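Toaster Oven Task: Session Notes for Club Members
Vomedano Robotics Club, Tullport

Level: second term. You should already have finished the gripper calibration sheet and be able to start and stop a recording without help.

The task is fixed for the whole of February. The arm opens the oven door, moves one item of play food on or off the rack, and closes the door. The oven stays unplugged throughout. Teams work in pairs, one driving and one on the stop button, and swap after 25 episodes.

Setting up

Put the oven against the tape marks with the door facing the arm. Press down on the top with a flat hand and check that it does not rock. If it does, the door will shift the whole body when the gripper pulls on the handle, and every later grasp will be out.
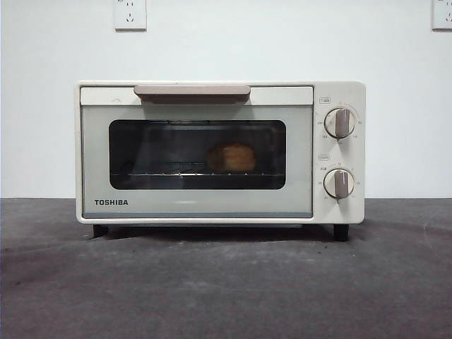 Set both knobs before the first episode and leave them alone. Write their positions in the log. A knob that moves between episodes is a change in the picture that the model may latch on to, and it is tedious to find afterwards.

Check the fixed camera first, then the wrist camera. Lock exposure on both. If exposure is left on automatic, the wrist view changes brightness each time the arm goes near the rack.

Approach

Start with the fingers fully open. Drive the arm at 30 per cent speed until the fingertips are level with the door, then drop to the slow setting. Come in square to the handle. An angled approach puts one finger on the handle before the other and twists the wrist.

Hook the handle from above and pull down in an arc. Do not pull straight back. The Szénási mount has little give in that direction and the driver will fault.
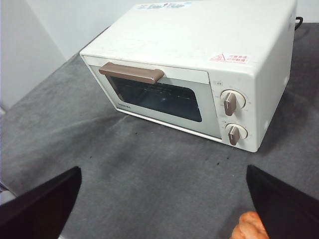
Akihiko Ogura: We lost a lot of episodes on the arc. Recording the door on its own first, with no food at all, got us a usable path much sooner. I would put that before the full task.

The door-only run is now allowed as a warm-up. Save it in a separate folder and do not mix it with full episodes, as the labels differ.

Grasping the food

Close the fingers until the current reading rises, then stop. Soft items deform and will spring out if squeezed further. For uneven shapes, grip at the narrowest part you can reach with both fingers. Lift clear of the rack before any sideways movement. The wires catch easily and a snagged item usually ends the episode.

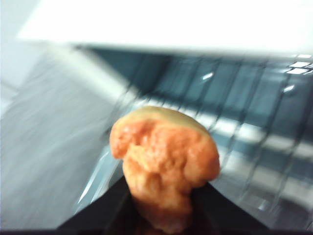
Keep travel over the rack slow. Fast moves blur the wrist view, and blurred stretches are of little use for training. If the viewer shows more than 2 seconds of blur in one episode, mark it for review.

Ending an episode

Release, back away along the approach line, and stop the recording only when the arm is at rest. Failed episodes are kept. Tag them with the stage where they failed: door, grasp, carry or release.

After 3 failures in a row at the same stage, stop and repeat the calibration sheet. Copy the session to the Murnurura drive before shutting down the arm controller.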